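Kitchen Counter Tips for Trying Out Two Grippers

By Sveva Gentile

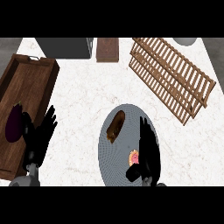

Should I compare two grippers on the same arm or on two arms side by side?

Use the same arm for the first round, then two arms. With one arm you change only the gripper, and the result is easier to trust. Two arms are faster, but each arm has its own small errors, and you can blame the wrong part.

I compared the Gakmont hand and the Pace hand in October, first in the simulator and later on my own counter. I am writing down the tips that saved me time.

Choose food with different skins. An eggplant is smooth and heavy at one end, so it rolls when the fingers close unevenly. A bread roll has a crust that gives good friction, but it breaks if you press too much. A doughnut with frosting is the hardest of the three. Do it last, or you will clean the fingers before each try.

Put things down on different surfaces. Marble is slippery and a woven placemat is not. The Pace hand could slide under a pastry on bare stone, but on the placemat its fingertips caught in the weave. I raised the approach height by 3 millimeters and this problem went away.

Mind the walls of the tray. With a deep tray the palm touches the rim before the fingers reach the food. Come from above, with the wrist a little turned, and keep the food at least two finger widths from the side.

Keep the dish rack in the simulation. I removed it at the beginning because it made the program slow, and then on the real counter the elbow passed exactly where the rack stands. Now I leave it in, also when no task uses it.

Write the controller settings on paper. I use Orby for both arms, and it forgets the grip force after an update. My list is taped inside the cupboard door — not beautiful, but I never lost it.

Repeat more than you want to. I made 19 tries for each food and each hand. After the first five I was sure that Gakmont was better. At the end the difference was small, only two tries on the eggplant.

For cleaning, take the fingers off and use warm water with a drop of dish soap. Do not put them in the dishwasher. The Trarnumow spare fingers are sold under part number 2541 and they fit the Gakmont hand, but you must calibrate again after the change.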